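Getting your Fumico printer back on Wi-Fi after a router change 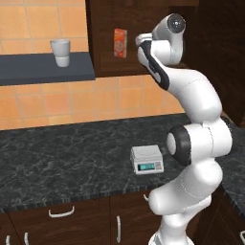
New router, same old printer, and suddenly the thing says Offline! I love this fix because it takes a few minutes and you don't have to reinstall anything. First, print the network page: hold the Info button until the light blinks, then let go. Look for the line that says SSID. If it still shows your old network, that's your problem. My Fumico lives in the kitchen, and if your wall is tiled like the orange-tan backsplash behind the white robot arm, try the printer in another spot before you blame the router. Mine gained two bars that way!

Next, go to Setup > Network > Restore Defaults and say yes. Wait for the restart, pick your new network and type the password (capitals count).

On Windows, remove the old printer, click Add a printer and choose the one with the new address. Mine ends in 118, the old one ended in 70.

Still offline? Ona Laur wrote in to say her router had put the printer on the guest network. Switch it to the main one and print a test page.

Scanning over Wi-Fi is next, in June!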